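January, late, past eleven at night

Tea's gone cold twice and I don't care, because the arm sim finally runs all the way through a session without falling over! I've been on this since supper, and before that since lunch if I count the hour of swearing at cables out in the garage.

So, where things are. The real arm is still clamped to the bench with its elbow off (I'm waiting on the Ochoa bearings, which were meant to ship from Praltosstead last week and haven't) and I decided I wasn't going to sit on my hands until they came. The gripper is modeled, the joint limits are in, and I've got Kultar doing the rendering on the old desktop under the stairs. It gets loud. The cat has moved out of the hallway in protest.

Tonight was all about small things. I want this arm to be able to handle the little bits that live in my junk drawer – adapters, plugs, the stuff I drop behind the desk and never see again. So I went with the audio adapter, which is a rotten little object for a gripper. Thin pin at one end, fat barrel at the other, and nearly all the weight up in the barrel (at least the way I've set it).

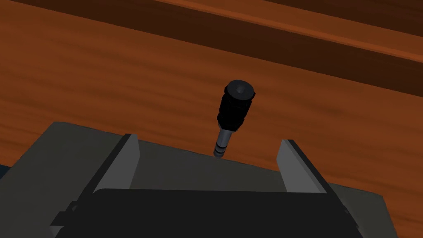 The adapter between the open fingers, pin down. Love how the wood came out.

I spent far too long on that wood. The first version looked like orange soda, the second one like bacon, and I must have changed the grain a dozen times before I told myself to stop and go work on the fingers. But it does make me happy to look at, and if I'm going to stare at the same view for weeks it may as well be a nice table!

The fingers are still too eager. I've got the closing speed at 200 in the config (my own made-up units, which I really should write down somewhere before I forget what they mean) and at that speed the barrel gets a knock from whichever finger arrives first. Dropped it to 128 and it was gentler, but then the whole run drags on forever. There must be something in between. I'd also like it to slow down only for the last bit of travel, the way I do myself when I'm picking up something fiddly, and I think Kuvow has a setting for that if I can find the page again. Their manual is a maze. I had four tabs open and each one sent me to one of the others.

Other news: I let it run random arm poses while I made toast, 3,000 of them, to see how many would trip the joint limits. Came back to find it had quit at 1,167 with an error about the wrist. Turned out I'd typed the wrist limit in degrees in one file and radians in the other, the oldest mistake there is, and I've made it at least twice before on this same project. Fixed it, started over, ate the toast. It got to the end the second time and I did a little dance in my socks.
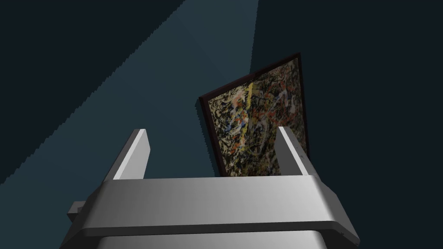

I keep going back and forth on how much room I need to build around the arm. Part of me says a table and nothing else, get the grasping right, stop decorating. The other part says the real garage is full of junk and odd light and I'll be sorry later if everything I test against is neat and plain. I lean toward the second one, mostly because it's more fun, and it's my garage and my evening. The shadow edges need work though. They come out in steps like a staircase, and I've turned the shadow quality up as far as the old desktop will stand before the fan starts to scream. Maybe a softer light would hide it. Maybe I just live with it.

Things for tomorrow, if I get up at a decent hour: chase the bearings, find that Kuvow page, try a closing speed partway between the two, put all the angles in radians EVERYWHERE. Also clean up the bench. I lost the small hex key again and I know it's under there somewhere, along with the good pencil.

One thing I keep wondering is whether rubber pads on the real fingers would do more for me than any of this fiddling with speeds. I've got an old bike tube hanging on the back of the door that I could cut up. Might try that first, before I get sucked into the computer again. Going to bed.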